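Clikell desktop arm with two-finger gripper - quick review
Posted by Emerson Xavier, November 4, 2019

Bought the full kit: arm, gripper, wrist camera, power brick, USB stick of software. 1647 pounds from Bemton, delivered in 11 days. Replaces our old Zirkora from 2017, which I will not miss.

Mostly wanted it for picking up awkward turned wood. Round things, tapered things, anything that rolls.
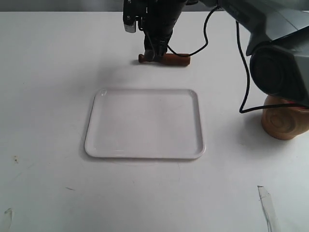
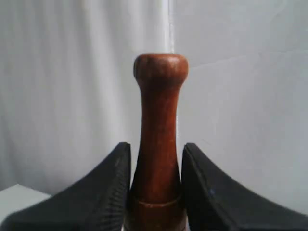
Reddish-brown wood in the fingers both times, second one from the wrist camera.

Good stuff first. Fingers are the best bit by far. Ribbed faces, decent shape to them, and they close evenly so the piece doesn't get shoved sideways. The Zirkora had flat metal jaws and marked everything. No marks so far with these, and I've been careless.

Wrist camera is better than I expected for the money. Sharp enough to see grain. Struggles with pale things on a pale background though, so think about what you put behind your work. Exposure can be locked but the setting is buried three menus down and the manual calls it somthing else.

Setup - an evening, if you ignore the printed guide. Uliana Kovalchuk did ours from the Pylypenko forum notes instead and had it moving before I'd found the right hex key. Calibration takes 16 poses. Dull but you only do it once, unless you knock the base. I knocked the base.

Not so good: cables. Too long in one place, too short in another, no clips in the box. Ours loop out from the gripper and I keep an eye on them at full reach. For this price I'd expect clips.

Also noisy when it holds a pose. Thin whine, worse with the arm stretched out. An update in April was meant to fix it. Didnt, not on ours.

Support answered in two days, polite, no use on the noise, sent a spare finger pad free.

Would I buy again? Yes, for small light parts. Anything heavy, look elsewhere - the wrist sags a bit and you end up correcting for it in every program.

Four out of five. Would be four and a half with clips.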